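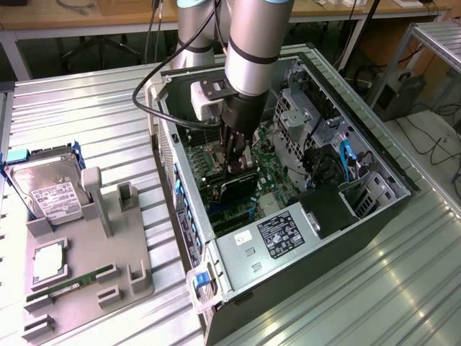
Molton Technical College, robotics project visit, 4/9/26

The second-year automation class spends the spring term on one problem: taking parts from a fixture tray and installing them in a desktop computer tower, using robot arms. Our group of 35 was split in two, and I went in with the first half. Jessie Matheson, who teaches the class, kept the introduction short and moved us to the bench.

The tower lies on its side on aluminum extrusion. The tray beside it has a position for each part, including the hard drive, the processor and the memory module. Students teach the positions, write the grasp routines and log every attempt. The project log, named Ara, held 983 entries on the day of our visit.
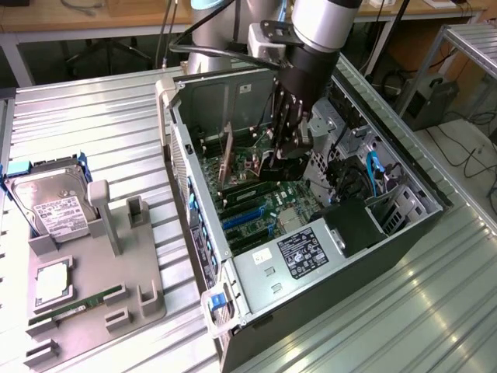 Gripper lowered over the memory area of the board.

Memory is the step the class discusses most. Laiba Dogar explained that her team treats it as two problems — alignment first, then insertion force — and tunes them separately. Her force limits were set over 51 trials, and she had the plots to hand. 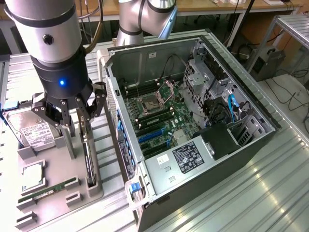 Arm above the fixture tray, with the CPU socket open in the case.

Questions covered cycle time, tray tolerances and grading. Grading is by log and written report; speed carries no marks. The Raudsepp team asked whether the tray drawings could be shared, and Matheson agreed to send them. A second visit is planned for September, when the next class starts on the same bench.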